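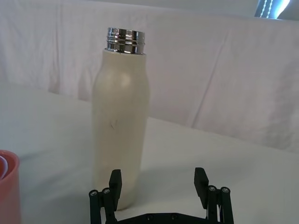
Cremefarbene Flasche mit Metallhals und Gewinde, ohne Verschluss

Start | Förderung | Projekte | Berichte | Kontakt
Kategorie: Zwischenberichte, Abfallvermeidung

Zwischenbericht an die Drenlow-Stiftung: Mehrwegflaschen in Trirkby, Stand Dezember

Ausgegeben wurden bisher 3384 Flaschen an sechs Stellen im Stadtgebiet. Im Antrag stand, dass dadurch der Verkauf von Einwegflaschen in den beteiligten Läden um 50 Prozent sinkt. Dafür haben wir keinen Beleg. Zwei Läden liefern Verkaufszahlen, die übrigen vertrösten uns seit dem Sommer, und in den vorhandenen Zahlen steckt ein ungewöhnlich kühler August. Ich würde daraus vorerst gar nichts ableiten.

Auf die Nachbefragung kamen 418 Antworten. Die meisten loben das Projekt, aber wer die Flasche in den Schrank gestellt hat, füllt vermutlich auch keinen Fragebogen aus. Die Frage nach der täglichen Nutzung war zudem so formuliert, dass man sie schlecht verneinen konnte. Sie wird für die zweite Runde neu geschrieben.

Die Firma Begović hat die Zapfstellen geliefert, vier davon laufen. Bei den beiden am Bahnhof fehlt weiterhin die Abnahme der Wasserleitung – ein Termin ist zugesagt, das war er im Herbst allerdings auch schon.

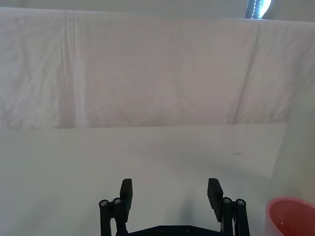

Die Öffentlichkeitsarbeit hat mehr gekostet als geplant und bislang wenig gebracht. Das Faltblatt liegt überall aus, mitgenommen wird es selten. Für die neuen Plakate wünscht sich die Agentur alles in Weiß, also weiße Tischfläche und dahinter ein großes weißes Tuch. Ob eine helle Flasche davor auf Entfernung noch zu erkennen ist, bezweifle ich, und vor der Druckfreigabe möchte ich einen Probeabzug an der Haltestelle hängen sehen.

Das Angebot von Protonine, die Nutzung über eine App zu erfassen, haben wir vertagt. Eine Datenschutzprüfung lag nicht bei. Die Mittel dafür bleiben im laufenden Abschnitt gesperrt, der Verwendungsnachweis folgt mit dem Schlussbericht.

Seite drucken | Als E-Mail versenden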